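Keeping a snack drawer in order

Small packets are the worst things in a kitchen cupboard. They slide behind the tins, split when something heavy lands on them and turn up months after their date. We moved ours into one deep drawer in May and a few habits have kept it tidy.

Empty the whole drawer on to the table first. Wipe it out with warm water and a drop of washing-up liquid, then leave it open to dry, 40 minutes at least.

Sort by date before you sort by kind. Anything with less than a month left goes at the front, or straight into lunch boxes.

Throw away outer boxes once they are half empty. They take up room and hide what is left. If you need the cooking instructions, cut out the panel and tape it inside the cupboard door.

A plastic basket is better than a cardboard box for carrying things to and from the table. Crumbs can be rinsed off and the handles don't tear. Ours came from Mikkelsen in Drultdale and has lasted almost 8 years. 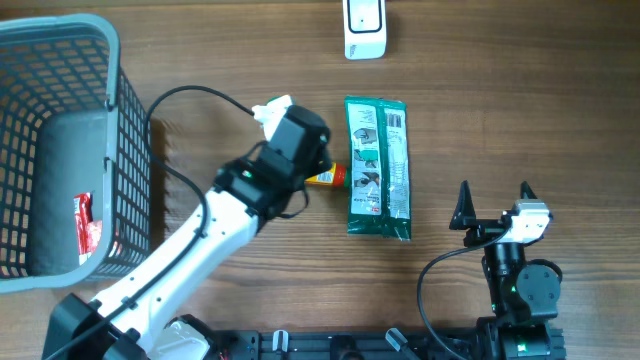
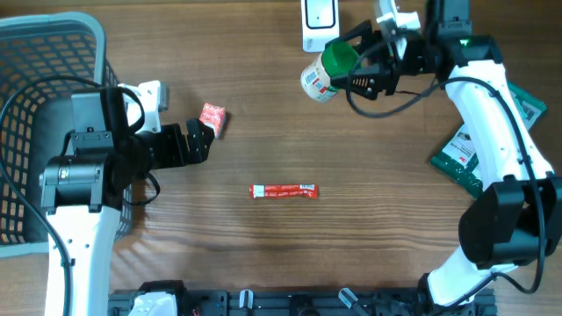
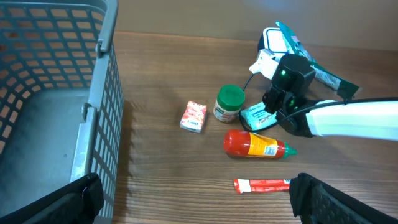
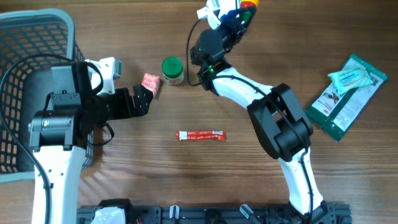 Opened packets need a clip or a jar. Fold the top over twice, press the air out and clip it in the middle. Clothes pegs work as well as anything sold for the job — wooden ones grip better than plastic.

Keep strong flavours apart. Onion crisps next to plain biscuits will spoil the biscuits, even with both packets closed. A lidded tin for each is enough.

Go through the drawer again before the next big shop and write down what is missing.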